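Desktop tower (computer case)

A desktop tower is the upright box that holds the working parts of a personal computer, and I've been taking them apart since I was tall enough to reach the workbench at my uncle's shop in Gresumcombe. I keep this entry up for the Wamum hobby encyclopedia, so forgive me if I ramble (I do love these things!).

Inside you'll find the motherboard, which everything else plugs into. The processor sits in a square socket, usually held down by a metal frame and a small lever. Memory comes on long thin modules that click into slots nearby. Some of my older boards top out at 2 modules, and plenty take four.

Hard drives of the 3.5-inch kind slide into a bay, either on screws or on plastic rails that clip to the sides. I'm a rails person – they save so much fiddling. My old Hagedorn catalog listed 228 cases, and I counted 80 with rails included.

To work on a tower, unplug it, take off the side panel and lay the case on its side so the motherboard is flat like a floor. I park the drive and the memory next to the case, each in its own spot, so they go back in the right order. 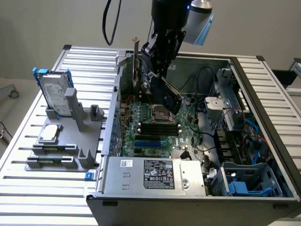
Thomas Leone wrote in to say that I should mention labeling the cables before pulling any of them, and that masking tape works fine for it. He's right, and I've added it to the Kukach checklist. Power leads first, then data – the front panel wires are the ones I always mix up.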